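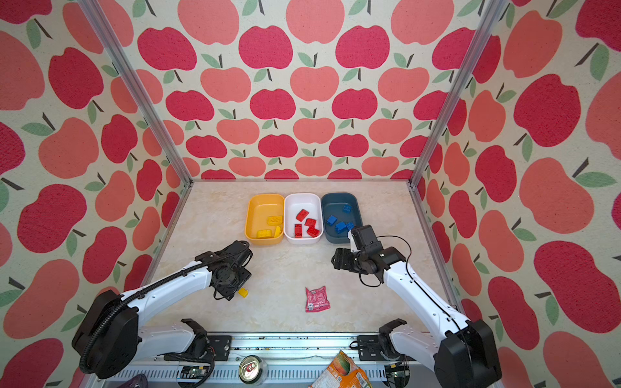 Section 3. Sorting the Blocks by Color

Read this section to the end before you begin. It is for the person who prepares the sorting table and for the person who checks it afterward. The set-up of the table itself was explained in section 2, and the list of spare parts is in section 9.

3.1 What you need

The Wulier block sorting set for one table has these parts:

Bins, rectangular, plastic: one yellow, one white, one dark blue
Building blocks in yellow, red and blue
One soft cloth, dry
One lidded box for storage

Please note that there is no red bin in the set. The red blocks go in the white bin. Many new users look for a red bin in the package and write to us that it is missing. It is not missing. The white bin was chosen so that the red blocks are easy to see from a distance, and also so that the user must learn one rule which is not only "same color to same color".

3.2 Placing the bins

1. Wipe the tabletop with the dry cloth. Small crumbs under a bin will make it rock.

2. Put the white bin at the far edge of the table, in the middle of the width.

3. Put the yellow bin on the left side of it and the blue bin on the right side. Left and right are always given as seen by the person who stands at the near side of the table.

4. Push the bins gently together until the rims touch. Do not leave a gap. A block can fall in the gap and stand there on its end, and then it belongs to no bin.

5. Look along the front side of the bins. They should make one straight line. Correct with the flat hand if necessary.

Note: The order yellow, white, blue is used in all our exercises. If you change it, the check sheets from Howlader do not fit any more, and you must write your own.

Caution: Do not let a bin hang over the table edge, even a little. A full bin is heavier than it looks.

3.3 Preparing the blocks

1. Empty the storage box in the free area in front of the bins. Pour slowly and from a low height.

2. Separate blocks which are stuck together. Use the fingers only. A knife or a screwdriver will damage the studs, and a block with damaged studs must be taken out of the set.

3. Spread the blocks with the hand so that no block lies on top of another.

4. Mix the colors. If all the yellow ones lie already on the left, the exercise is too easy.

The blocks do not need to have the same size. Short and long blocks may be used together, and the size has no meaning for the sorting. Only the color counts.

3.4 Sorting

1. Take one block at a time.

2. Lift it higher than the rim of the bin before you move it to the back. Most blocks that fall on the table have first touched the rim.

3. Lower the block into the bin of its color and then let go. Do not throw.

4. Continue until the free area is clear.

It is not necessary to arrange the blocks inside the bin. They may lie diagonally, lengthwise or on their side, with the studs up or down. A small block may also stand on its end. All of this is accepted as correct, and the person who checks should not put them straight.

Note: When a block falls on the floor, leave it there until the end of the round. Then pick it up and write it on the check sheet as "floor".

3.5 Checking the result

1. Check from the left to the right: yellow bin, white bin, blue bin.

2. Look in each bin from above and not only from the front. Against the dark wall of the blue bin a blue block is not easy to see, and a block near the front wall can be hidden completely.

3. Count the blocks in each bin and write the numbers on the check sheet.

4. Compare with the number of blocks you have prepared. The number in each bin does not need to be equal to the others. In a usual set there may be fewer yellow blocks than red or blue ones – this is not a fault.

5. If a block is in the wrong bin, do not correct it before it is written down.

3.6 Cleaning and storage

Wash the bins in warm water with a little dish soap and let them dry in the air. Do not use the dishwasher. The white bin shows marks earlier than the other two, mostly on the inside corners, and may be wiped more often.

Blocks can be washed in a net bag. Before you put them back in the storage box they must be fully dry, also on the hollow side.

After 300 rounds, inspect the rims of all bins with the finger. Replace a bin if you feel a crack or a sharp place. Bins are available one by one. When you order, please give the color and the word "Zirstead", which is printed on the package label.

Text of this section: Anjana Ekanayake. Checked by Norbert Sokol. Last change: July 11, 2026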